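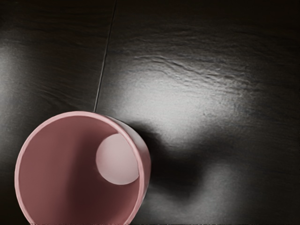 Munlow, Sunday, June 27, 2021 – The research group Hadari has today published the results of a new training method, which helps a robot arm to pick up and set upright objects that have fallen over. The method was developed fully in computer simulation and then moved to a real arm without any new training. It works with difficult surfaces and difficult light, two conditions that cause many errors in robot grasping. In the simulated tests, a pink cup lies on its side on a dark surface with the look of slate, the light comes from above, and the cup throws a deep shadow to its right. For a vision system such a shadow can be mistaken for a part of the cup, and a bright spot on the inner wall can be mistaken for an edge.

The method has the name Shemweta. It changes the order in which a robot learns. In the usual way of training, the program receives simple images in the beginning and the light is made more varied step by step. Shemweta starts with the hard light. The program must first learn to say which dark areas belong to an object and which belong to the surface under it, and only after this stage is it allowed to move the arm.

"We had the opinion for a long time that the grasp itself was our problem," said Rangi Costigan, who leads the project at Hadari. "In April we looked again at all the failed attempts, and we saw that the fingers were closing very well, but in the wrong place. They were closing on the shadow. From that day we worked mainly on the seeing and very little on the fingers."

The training used 186 simulated surfaces, among them stone, tile, cloth and painted metal. Many of them have seams or raised lines, which can confuse a program that searches for the outline of an object. The position of the lamp, its strength and the roughness of the surface were changed for every attempt. The objects were cups, bowls and short tubes of one color, without printed marks, so that the program could not use a logo or a pattern as help.

After the training, the team moved the program to an arm in the Domness laboratory. The arm made 154 attempts to lift a fallen cup and place it on its base. It failed in 21 of these attempts. Most of the failures happened when the open side of the cup was turned directly to the camera. From this direction the program sees the rim as a ring and has little information about how far the body of the cup extends behind it. The group considers this the main open question of the work.

"A ring is a very poor view of a cup," said Costigan. "A person moves the head a little and the matter is solved. Our arm can also move its camera, but it does not yet know when it should do so. At present it looks once, it decides, and it goes."

The next version of Shemweta will let the program ask for a second view before it closes the gripper. First trials in simulation have started, and the group expects that the second view will make each attempt slower. How much slower is acceptable depends on the use. In a kitchen or a packing station a short pause is usually no difficulty, while on a fast line it may be too much.

Hadari also wants to study objects with handles. A handle is often hidden on the far side when a cup is lying down, and the arm can touch it by accident during the turn. Glass and other clear materials are not part of the present work. The results apply to matte and lightly shiny objects only, and the group asks readers not to extend them to other materials.

The report, the simulated surfaces and the light settings are free for use in teaching and research. The control program for the arm is shared with research partners on request, as it must be adjusted for each type of gripper. Schools and laboratories that wish to repeat the tests can write to the Domness laboratory and will receive a list of the settings used – including the ones that did not give good results.

About Hadari

Hadari is a research group for robot vision and handling with its office in Munlow and its laboratory in Domness. The group works on methods that allow robots to handle common household objects in places which were not prepared for them.

Press contact

Hadari, Press Office, Munlow
Interviews with Rangi Costigan can be arranged in writing through the press office.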